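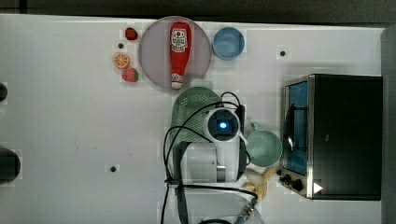 I have come around to the idea that the kitchen table should be allowed to stay a mess until bedtime, and I'd like to make the case to every parent who, like me, was raised to wipe it down the minute the last fork hit the sink. I mean the real table, the one you eat at, with the real things and the pretend things all mixed up together. A bottle of ketchup lying on its side on a mauve plate, a couple of toy strawberries and an orange slice next to it, a yellow banana that has never been near a tree over by the mint green mug. My mother would have had that cleared before she sat down. I used to do the same, and I was proud of it!

Posted in December by Intan Wattimena
4 min read

What changed my mind was a very dull bit of arithmetic. One evening I was picking up play food for the second time since dinner (the second time!) and I figured that if I spent 30 minutes a day putting small things back into a bin so they could be tipped out again, I was going to lose a serious chunk of the year to fake fruit. I'm 44. I have other plans.

So I stopped. The rule in our house now is one pickup a day, at 7:30, and until then whatever is out can be out. We push it over to make room for plates. If somebody's soup has to sit next to a plastic egg, fine, the soup doesn't mind.

I know the arguments on the other side because I used to make them. Kids need to learn to put one thing away before they take out the next. Clutter makes everybody jumpy. Guests might come. On the first one, I think we've confused tidy play with good play. My daughter's restaurant takes a good hour to get going. There's a menu to settle, there are customers with allergies, there's a long wait for a table even though she has only me. When I used to sweep it all up at five o'clock she'd have to start over the next day, and mostly she didn't bother. Now the restaurant closes for the night with everything in the basket and the menu still taped to the chair, and it opens again before I've had coffee.

The clutter argument I take more seriously – I'm a jumpy person. But what bothered me was the feeling that I was behind, and that went away once the job had a time on it. A messy table at four in the afternoon used to look like something I'd failed to do. These days it looks like four in the afternoon.

As for guests, mine have kids too.

I'll admit there are limits. Anything sharp or hot goes up and stays up. Real food gets put away when we're done with it, and I am firm on this after a slice of cheese went missing in there for most of a week. And I don't extend the policy to the living room floor, where I walk barefoot in the dark and have feelings about small hard bananas.

There's also the matter of the play kitchen itself. We had one, a big Plimia thing with a sink and a hood, and it sat in the corner of the bedroom with its matching pots and hardly got used. She wanted the real kitchen, where the people were. We passed it along to my cousin in the spring. I don't miss it, and what she kept out of it was a handful of food and a bowl, which she'll happily serve alongside our own plates and mugs. I think that's the part the catalogs get wrong. They sell you a whole separate little room so that the play can stay out of your way, when being in your way is what the kid was after in the first place.
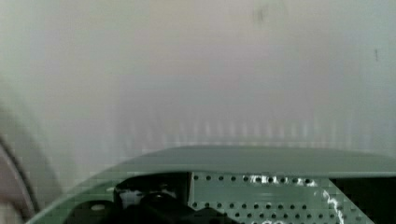
Marlina Nair thinks I'm letting myself off too easy, and she told me so over the phone at some length. Her view is that a table belongs to everybody who lives in the house, and that the grown-up who wants to spread out a newspaper at four has as much right to it as the restaurant does. She's got a point there, and I've been chewing on it. My husband does his bills standing at the counter and I had never asked him if he minded. He does, a little. So we've split it: the window end is the restaurant's, the other end is for people with mail.

She also said that 7:30 is much too late and that she'd be asleep by then, but she gets up at an hour I don't recognize.

I'm not going to pretend the line holds. There was an orange slice in with the electric bill this morning. But I'd rather move an orange slice than close down a restaurant, and if you're on your third pickup of the day and feeling sour about it, try leaving it till after dinner for a week and see who complains. My bet is it'll be you, for a couple of days, and then you'll sit down.

Comments

Zuzana Michalík
We do one pickup too, but in the morning, before breakfast. I can't face it at night. The kids are weirdly cheerful about it at that hour.

Prasetyo Mangundap
Disagree about the play kitchen! Ours got used every day for years, by both boys. It was in the actual kitchen though, next to the fridge, so maybe you're right about the corner of the bedroom.

Yen-ting Kuo
Did you ever find the cheese?

Intan Wattimena
Yen-ting, yes. Inside the teapot.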